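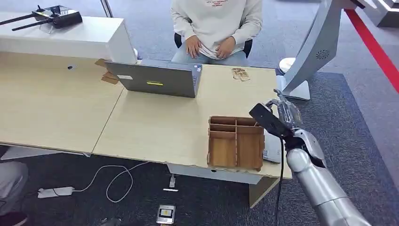 Técnico/a de documentación terminológica (español-turco)
Referencia: 416
Departamento: Contenidos lingüísticos
Jornada: parcial, 100 % presencial

Bandora edita glosarios y memorias de traducción para fabricantes de maquinaria textil. El departamento incorpora una persona para la revisión del fondo terminológico español-turco y su migración a la base Jutix.

Funciones

Depuración de entradas duplicadas y variantes ortográficas.
Asignación de campo temático, fuente y grado de fiabilidad a cada término.
Redacción de definiciones conforme a la guía de estilo interna.
Resolución de consultas de traductores externos en un plazo máximo de siete días.
Control de coherencia entre los glosarios publicados y las fichas en revisión.

Requisitos

Titulación universitaria en Traducción, Filología o Documentación.
Español nativo o equivalente; turco, nivel C1 acreditado.
Manejo de formatos TBX y TMX.
Conocimiento básico de expresiones regulares.

Se valorará

Experiencia previa en terminología de hilatura, tejeduría o acabados.
Lectura de chino simplificado. Parte de las fuentes procede de manuales en esta lengua, cuya revisión coordina Yaqin Meng.

Condiciones

Contrato de 10 meses, con incorporación en mayo. Horario de 9:00 a 14:00. Periodo de prueba según convenio. El puesto depende de Serpil Eren, responsable de terminología.

Proceso de selección

La primera fase consiste en la valoración del currículum y de los certificados de idioma. Las candidaturas admitidas realizarán una prueba escrita: revisión de 100 fichas con errores de clasificación, equivalencia o formato. Se permite la consulta de diccionarios, no el uso de traducción automática. La segunda fase es una entrevista con Serpil Eren y Kevser Akgül, en español y turco.

No se tramitarán candidaturas sin certificado de turco. Los títulos expedidos en el extranjero pueden presentarse sin homologar, acompañados de traducción.

Presentación de candidaturas

Por medio del formulario de empleo de esta web, en un único PDF, con la referencia 416 en el asunto. El formulario se cierra a las 14:00 del último día del plazo. La documentación de las personas no seleccionadas se elimina al finalizar el proceso, salvo autorización expresa para su conservación.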